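# How Does a Robot Learn to Hang Up a Jacket?

A robot does not know what a jacket is for. It must be shown what to do with one, and a person must do the showing. At the Atham Learning Center, there are 2 ways to give a robot a lesson.

The first way is by hand. The teacher takes hold of the robot's arm and moves it through the job. The second way is by remote control. The teacher moves a set of handles, and the robot copies each movement. In both lessons, a computer saves how the arm moved and what the robot's cameras saw.

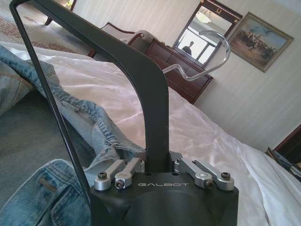

*A robot's gripper with a clear plastic hanger. A denim jacket lies nearby.*

One lesson is never enough. Cloth folds in a new way each time it is put down, and the robot must learn from many different folds. For the jacket task, teacher Fabian Strebel recorded 71 lessons. The Center kept 69 of them for the robot to study.

**Word to know**

**Demonstration:** a lesson in which a person shows a robot how to do a task.

**Try it yourself:** Ask a partner to close both eyes. Guide your partner's hands to fold a towel, without speaking.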